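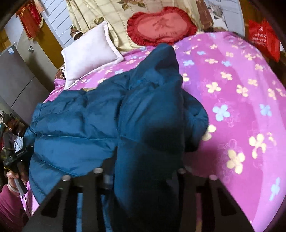 My sister reckons a puffer jacket should never be folded at all, and that anyone who squashes one into a drawer deserves a flat, sad jacket come June. She hangs all of hers in the hall cupboard, which is lovely if you have a hall cupboard. I have one narrow wardrobe and a bed, so the bed is where all my folding gets done, usually with a cup of tea going cold on the windowsill.

I've had three goes at the teal one now. It's a slippery thing, and every time I get one side tucked in the other side puffs back up to say hello! What works best for me is to lay it out flat first, give it a good shake so the filling spreads itself around, and do up the zips before anything else. Then the sleeves go across the chest, the hem comes up to the collar, and I lean on it gently with my forearms – no kneeling, I've learned that one – until most of the air has sighed out. 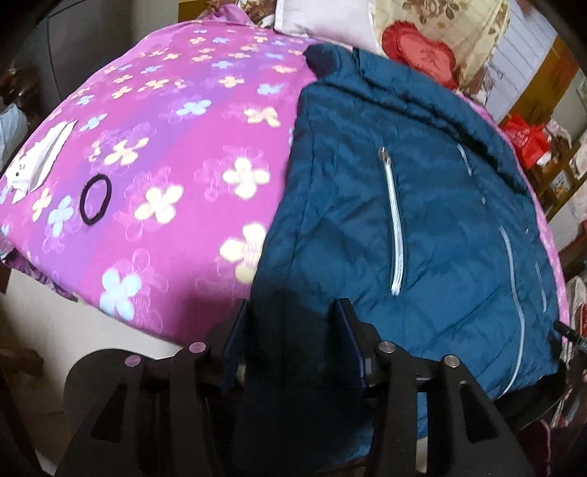
The teal puffer, spread out on the floral comforter.

I did try one of those Flulus storage bags last winter, the kind you roll up to squeeze flat, and it saved a heap of room. But the jacket came out looking like an old envelope and took 20 minutes in the dryer with a couple of tennis balls to get its colour and cheer back (well, the cheer anyway). These days I use a plain cotton pillowcase and leave the top open. It takes up more of the shelf, and I've decided I can live with that.

We're off to Sescombe for 16 nights, where the mornings are cold enough for a jacket even when the afternoons aren't, so it may all be for nothing. I'll probably end up wearing it on the train and using it as a pillow, creases and all. The wool jumpers are next, once I've found the cedar blocks.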